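**Ticket 698 — Order confirmations not reaching customers**
Opened: 23 September 2024
Service: Tumau mail relay
Reported by: Wullthorpe uniform and kit exchange
Status: Closed

**Issue as reported**

The exchange states that customers who reserve secondhand sportswear through its Prunotness storefront no longer receive confirmation messages. Orders are recorded correctly and stock levels are updated. The storefront displays no error.

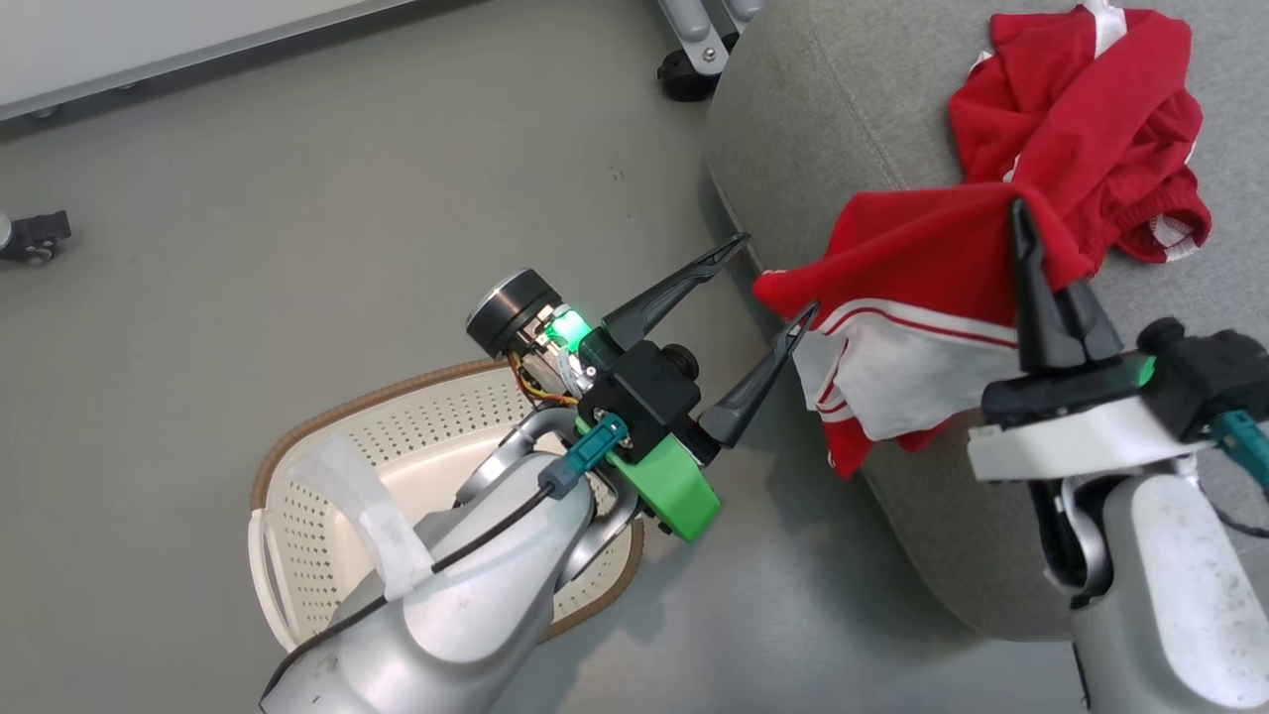 The reporting office confirmed that password reset messages continue to arrive as normal. The fault is therefore limited to mail generated by the order module.

**Initial checks**

- Outbound queue on the relay: 40 messages held, all from the order module.
- Sender address: unchanged since May.
- Daily sending limit: 2,000 messages, not reached.
- Domain records: valid.

The held messages carried a deferral code indicating that the relay could not verify the sending host. Support requested the host name in use. The office supplied the name of the former Sriwong server, which was retired when the storefront was moved.

**Action taken**

The order module had kept its own mail settings and did not adopt the new host during the move. Support entered the current host name, issued a new relay password and restarted the module. 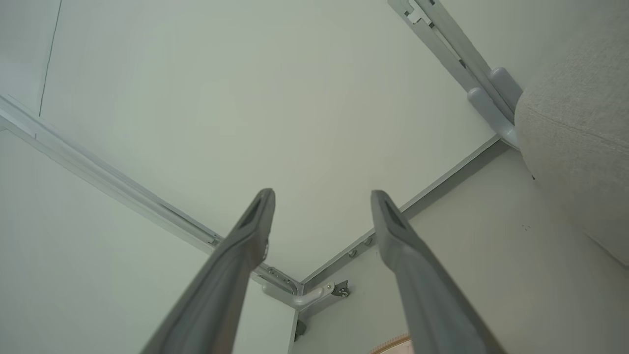 The queue was then released in 4 batches to avoid triggering filters at the receiving end. All batches were accepted. A test order placed by the office produced a confirmation without delay.

**Notes for the account**

The former relay password has been revoked. Any other module still using it will fail to send — the office has been asked to review its returns and waiting list modules and to open a separate ticket if either is affected.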